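Clear bins: the questions I keep getting

Ruairí Hegarty
29 October 2021
9 comments · 200 shares

I've had more than 200 messages since I put up the post about sorting our snacks into clear plastic bins, and a lot of you are asking the same things. So I've gathered the questions up and answered them in one go. If yours isn't here, stick it in the comments and I'll get to it (eventually, I'm slow in November).

Why clear ones?

I'm a terrible looker. Put a cereal bar in a tin with a lid and as far as I'm concerned it has left the house. With clear bins I can see what's running low from the kitchen door, and the kids can too, so I get fewer shouts of "have we got any of the blue ones?" You do see every crumb as well, mind. I've made my peace with that.

Which ones did you get?

Mine are a mix. I started with two from Dierckx and then added some Moserero ones when they were on offer. I can't tell you there's a great deal between them. I'd buy whichever fits your shelf – measure it first, and measure the depth as well as the width, which I didn't, and ended up with one bin living on top of the fridge for a year.

Do I need handles?

I'd say yes. The cutout sort is grand, you just hook your fingers in and pull. I had a set without any and was forever grabbing them by the sides and sloshing everything to the back. If you're going up on a high shelf, handles are a must.

How do you decide what goes where?

Loosely! I tried doing it by brand, then by flavour, then by who eats what, and that last one caused a row. These days I go by size and let the bars fall where they like. Two or three to a bin is plenty if you want to see the lot without rummaging. 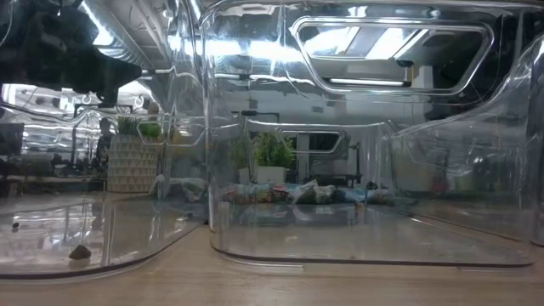
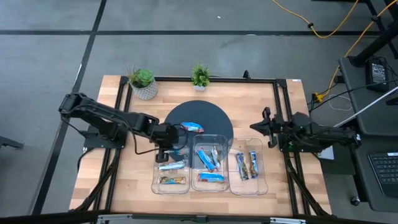 What about the big multipacks?

Take them out of the box. I know it feels like extra work, but a half-empty box takes up just as much room as a full one, and somebody (me) always puts the empty one back. I cut the date off the cardboard and drop it in the bin with the bars. My friend Traian Nedelcu writes the date on a bit of masking tape and sticks it to the front, which looks smarter, but I never have a pen.

Don't they scratch?

They do. Wash them by hand with a soft cloth and warm soapy water, and leave the green scourer well alone. I put one through the dishwasher early on and it came out cloudy and a bit of a funny shape. It holds clothes pegs now.

Is it worth using a turntable?

For jars and bottles, definitely. I have a Lollutier one for sauces and I'd be lost without it. For bars and packets I'm less convinced – they slide about when you spin it, and you end up fishing one out from behind the rice.

Can I use them in the fridge?

I do, for yoghurts and cheese. Check the label if you're thinking of the freezer, as some plastics go brittle. Mine cracked along a corner the first winter.

Did it cut down on waste?

A bit. I throw out fewer stale bars than I used to, and I've stopped buying a third packet of something when there are two at home. It hasn't stopped anyone eating the good ones first and leaving the raisin ones for me.

Related posts
What I keep in the Dukumov drawer trays
Getting labels off jars without losing your temper
Small larder, tall shelves: how I sorted mine
The spice rack, second attempt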